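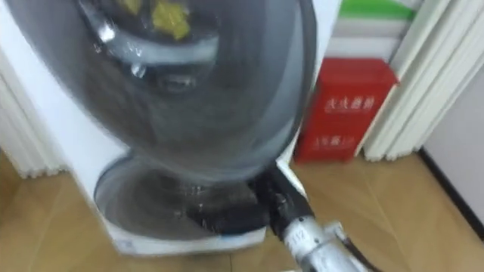 # Dollero park train

The Dollero is a trackless train for small amusement parks, zoos, farm attractions and holiday villages. It runs on ordinary rubber tyres over any firm, level path, so there's no rail to lay and no groundworks beyond what you'd want for a service road. It is built by Fülöp and sold, delivered and looked after by Mivimero.

A standard set is one locomotive and two carriages, and carries 22 seated passengers plus the driver. Parks that want a shorter train can order the locomotive with a single carriage and add the other later. The couplings and wiring are the same either way.

## Locomotive

The locomotive is battery electric. It's quiet enough to run past animal enclosures and outdoor stages, and the chimney, bell and whistle are for show. Whistle volume is set from inside the cab with a key, and most sites turn it down after the first week.

The driver sits on the left with a clear view down both sides of the train. Mirrors are fitted as standard. A rear camera is optional, and we recommend it if your route has a reversing point, although a loop is always the better choice.

The charger plugs into a normal commercial socket. A full charge takes overnight. Running time depends on your gradients, the load and how often the train stops, so we work it out for each route before you order and put the figure in the quotation.

## Carriages

Seats face each other across the carriage, with a low door on the platform side and a fixed panel on the far side. Doors are latched by the driver or a platform assistant and can't be opened from a seated position by a small child. The roof is fixed. Roll-down side curtains are available for wet weather and are worth having if you open in winter.

The rear carriage can be supplied with a wheelchair bay and a fold-out ramp. The bay takes the place of one bench, so the passenger number drops on journeys when it's in use. If you want the bay, please say so at the time of order – it changes the floor frame and can't be fitted afterwards.

## Colours and theming

Red, green and cream are standard and cost nothing extra. Other colours are painted to order. Nameplates and side panels are held on with screws from the inside, which makes it practical to swap them for Halloween or Christmas and put them back in January.

We can supply panels from your own artwork. Please send the artwork before you pay the deposit so that we can check the sizes.

## Route and surface

Tarmac, concrete and well-rolled gravel are all suitable. Grass is not, even in a dry summer. Kerbs need to be set back from the path on tight bends, as the carriages cut in slightly behind the locomotive.

Norbert Szekeres carries out our route surveys. He walks the route with you, marks the bends and the boarding point, and sends a written report with a drawing. The survey fee is taken off the price if you go on to buy.

## What comes with it

- Locomotive and carriages as ordered
- Charger and cable
- 2 sets of keys
- Operating manual and daily check sheets
- Driver training at your site on the day of handover
- Tow bar for moving the carriages by hand tractor

A cover for the locomotive is extra. So are platform steps, which we sell under the Pirneck name along with matching gates and queue rails.

## Delivery and warranty

Each train is built to order. Parks hoping to open with one for the Easter holidays should have their order in by August. We deliver on a low lorry and need a hard standing area long enough to unload and couple up.

The warranty lasts 2 years and covers the frame, motor, controller and brakes. Tyres, bulbs, curtains and seat covers are treated as wear items. The battery has its own warranty, and the terms are in the battery booklet. An annual inspection by a competent person is the owner's responsibility. We can do this for you, or provide the drawings and test sheets to your own inspector.

## Spares

Common parts are kept in stock and sent out the same day if you ring before noon. Have the plate number ready; it's on the floor of the cab, under the mat. Older Dollero trains with the round headlamp use a different brake cable, so please check before ordering.

## Trying one out

We keep a demonstration train at our yard and run it on Tuesday mornings for anyone thinking of buying. Bring whoever will be driving it. Closed shoes, please – the yard is a working one.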